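Nidton, 7 October 2014 – The Porau Street Moving Fund is back for another fall, and we could not be happier to tell you so. The fund helps families in Nidton with the cost of a local move, and since June it has paid out $3,570 to 12 households.
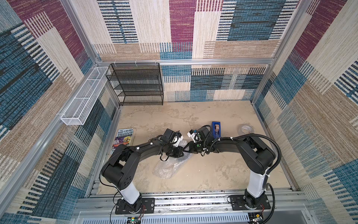

Moving is hard on anyone's nerves, and harder still when money is short. Along with the grants, families can now pick up free packing supplies at our Beaudoin Avenue office. Bubble wrap goes fastest of all, so please do come early in the week if you have dishes!

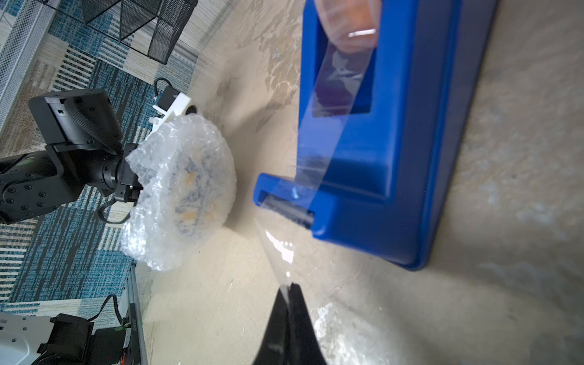 Supplies are open to any Nidton renter, with 2 visits per household.

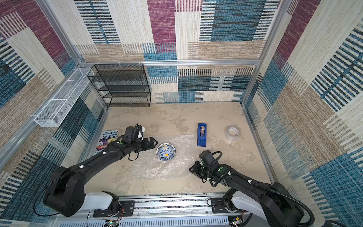
Our friends at Drovura Van Hire have kindly set aside 16 weekend rentals – first come, first served – and forms are at the front desk. 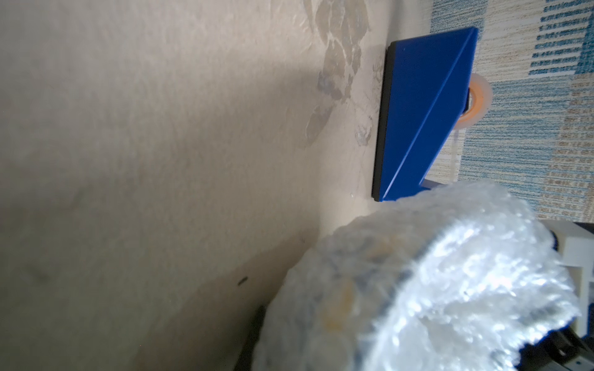 Thắng Vương said the grant covered the van and the first week's storage, and that filling in the form "took less time than finding my keys."

Applications are open now.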